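3.2 The bed as a sorting table

I came into this part of the study expecting to write about closets. I had my interview sheet ready, with 17 questions on shelves, hangers and drawers, and I'd asked everyone to walk me through where their clothes live. What I got, over and over, was people talking about the bed! So this section is about the bed, and the closets will have to wait until 3.4.

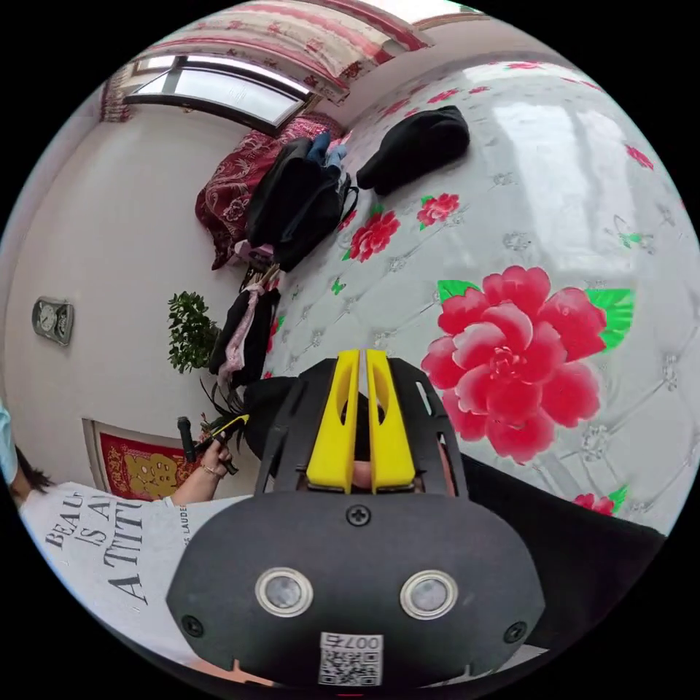
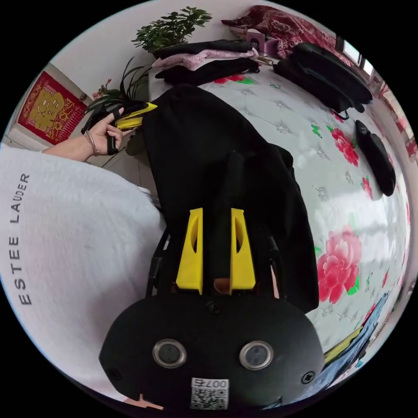
Figure 4. Dark clothes on a white quilted bedspread with a flower print.

Nearly everyone we talked to said the same thing in slightly different words: a table is too small, a couch is too lumpy, and the floor feels wrong for clean clothes. The bed is the one big flat surface most homes have (and it's already at a decent height if your knees aren't great). Gwenllian Morgan, who did half the home interviews with me, started calling it "the landing strip" in her notes, and the name stuck with both of us.

I was more curious about what happens once the clothes are down. People told us they make piles by person, by drawer, by color, or by how soon they'll need the thing again. That last one surprised me. One woman in her sixties keeps what she calls a tomorrow pile near the pillows and never folds anything in it, and she was a bit cross with me for asking why.

Black clothes came up so often that I ended up giving them their own code in the transcripts. The complaint is always that you can't tell one from another in a drawer. Leggings, long-sleeved shirts, the thin sweater, the other thin sweater — they all turn into one dark lump. Several people said they'd only sort black things on a pale bedspread and in the daytime, so they could see the edges. I tried it at home in December, around four in the afternoon, and had to turn on the lamp after two shirts.

Big pieces are a separate story. For anything long, people described spreading it out at full length first, usually on the diagonal, and smoothing it before the first fold. Duygu Kocabaş thinks this is mostly habit picked up from folding sheets with a parent. I'm less sure (I think a bed corner just invites it), and we've agreed to leave both readings in.

One caution about the numbers. Our written survey went out to 500 households and a little over 200 came back, so I'd treat the pile types as a starting list and please don't quote them as percentages.

Comments

Sorcha Menzies
Reading this with a tomorrow pile right behind me. Did anybody mention moving the piles to a chair at bedtime and then back to the bed in the morning? I've been doing it for years.

Oğuzhan Karaca
Small thing, but does 3.4 cover hooks on the back of the door? Half my black shirts live there.

Nadège Sabatier
Agree with Duygu about the sheets. My mother and I still fold them the same way, corners first, her walking toward me.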